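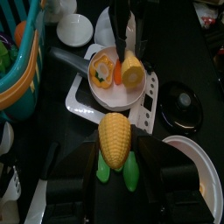 Notes for week 5, teaching by demonstration. Two ways in, and we do both in lab. Kinesthetic = you grab the arm and move it. Teleoperation = you move something else and the arm copies you. Everything in this handout assumes two arms, because that is what the lab benches have and because the interesting mistakes only show up with two. Take the kitchen task: one gripper is holding a corn cob by its sides, husk end down, while the other is over the pan, fingers just above the carrot piece and the corn section. Two grippers, one small workspace, and one person has to decide which of them moves next. That decision is part of the demonstration. If you dither, the dithering gets recorded and the policy learns it.

Reading before lab: the Thampi handout on leader-follower arms, sections 1 and 3. Skip 2, it is for the old controllers.

Terms, quick

Demonstration - one full run of the task, start pose to end pose.
Episode - same thing, once it is saved to disk. People mix these up, fine.
Leader - the arm you hold.
Follower - the arm that does the work.
Observation - what the policy gets to see at each step. Camera images plus joint positions.
Action - what it is told to do next. For us, target joint positions and gripper opening.
Keep these two straight, half the questions on the last homework came from swapping them.

By hand

Arm goes into gravity compensation, you push it through the motion. Good things: you feel contact directly, no lag, almost nothing to learn. Bad things: your hands and sleeves are in the camera images. At run time there are no hands, so the policy is looking at pictures it never saw. Old fix is to record the joint path with your hands on it, then play it back and record images during playback. Works OK for rigid stuff that always starts in the same place. Falls apart when an object rolls, since the playback doesn't care where it went.

Also two arms by hand needs two people or very long arms of your own. Anil Iyer and Graham Stockdale did the Husimari drawer task this way, one on each side of the bench, counting out loud. Got usable data. Did not enjoy it.

By remote control

You hold the leaders, followers copy. Hands stay out of the picture. One person can run both sides. Cost is that you lose feel: you can't tell how hard the gripper is squeezing except by looking. So people over-squeeze. With hard plastic food you get away with it up to the moment the piece pops out sideways.

Lag matters more than you think. On the Varkus setup we added delay on purpose, 200 ms, and had everyone repeat the same pick. Everyone slowed down and started doing move-stop-move-stop. Those stops are in the data forever. Check the lag before you record, not after.

Where to look: students want to watch the follower directly and that is natural, but the policy only gets the cameras. If you lean over to see behind the pan you are using information it won't have. Try to do at least a few episodes looking at the wrist views only. Hard. Worth it to find out what can't be seen from there. When a gripper is holding something, the thing it holds plus its own fingers take up a big part of its wrist view, and whatever is behind them is gone for that arm. Here the near gripper covers part of the bowl. Plan which arm needs to see what, and when.

What makes a good demonstration

Same strategy every time. Different object positions, same way of solving it. If episode 3 picks the carrot first and episode 4 picks the corn first, with nothing in the scene to explain the difference, the policy averages or flips a coin. Averaging between two objects means closing on air between them.

Approach from above when things are crowded. A pan with several pieces in it has a rim, and fingers coming in low will hit it. Come down straight, pause as little as possible, close, lift straight.

Don't hide the target with the other arm. Park the idle arm somewhere boring, the same boring place each time. If it is holding somthing, park it holding it, and keep the grip width constant.

Include recoveries. Miss on purpose now and then, a bit to the left, a bit short, then fix it. Without these the policy has no idea what to do one centimeter off the path. Start recording from the miss if you can, so it learns the fix and skips the miss. Karthikeyan Unnithan has the script for trimming, ask him for the July version, the earlier one drops the last frames.

Don't include: bumps you were surprised by, episodes where you talked to someone halfway through, anything where you reset the object with your hand.

How many

Depends. For one object and small position changes, 85 kept episodes was enough on the Lidevham task to get something worth testing. Kept, so record more. Don't go searching for a magic number in the papers, their setups differ and so do their operators.

Lab procedure

1. Home both pairs. Leader and follower poses must match before you enable torque, otherwise the follower jumps.
2. E-stop within reach of the second person. Second person does nothing else.
3. Warm up, 10 runs, not recorded.
4. Record in blocks of 9, then swap operators. Tired operators get sloppy around the grasp.
5. Move objects between episodes per the placement sheet. Tick the sheet.
6. Watch every episode back at double speed before leaving. Mark keep / trim / drop.
7. Copy to the Cho server, group folder. Name by group and operator, we compare operators next week so this matters.

Common trouble

Gripper opens late. Usually the trigger zero has drifted, recalibrate the leader.
Follower shakes when holding. Gains, call Sorin Tomić, don't touch them youself.
Arms close to collision over the pan. Only one arm inside the rim at a time. Say out loud which one.
Policy hovers over the object and never closes. Look for long pauses before the grasp in your own episodes. They are there.

To hand in: placement sheet, keep/trim/drop list, and half a page on one episode you dropped and why. Plain sentences. Groups with only two people tell me before lab so I can put someone on the e-stop.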